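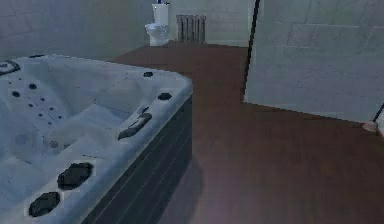
Fig. 1. Bathroom scene, simulator render. Hot tub in the foreground, toilet and radiator at the far wall.

Week 6: Collision geometry and why your planner is lying to you

Every object in Skaritz has two meshes. The visual mesh is the one you admire. The collision mesh is the one the planner knows about, and it was usually made by a tool that had somewhere else to be.

Take the tub in Fig. 1. The default export wraps it in a single convex hull. A convex hull has no inside, so your robot now believes in a large solid block with a pleasant finish. Ask it to reach a jet on the seat back and the planner returns NO_PATH, which is correct for a block.

Convex decomposition fixes this, at a price. With 29 pieces you get a basin and most of the seats. With 500 you get every hump in the shell and a planner that thinks about its life between queries. The raw visual mesh has 2,648 triangles. Do not use it for collision. Someone does every year.

Navigation is a separate problem. The floor between the tub and the tiled partition is open, and the toilet is at the end of it. If you inflate obstacles by the full arm radius, the corridor closes and the toilet becomes unreachable. Tuck the arm first, then inflate by the base radius.

For the lab:
Load the scene in Skaritz and turn on the collision overlay.
Plan to the toilet with the arm out, then tucked.
Replace the tub hull with a decomposition of your choice and plot query time against piece count.
Hand in the plot and one paragraph. Siwan Morris grades these and reads axis labels first.

Reading: Lanz, course notes, chapter 6. Skip the proof on the first pass.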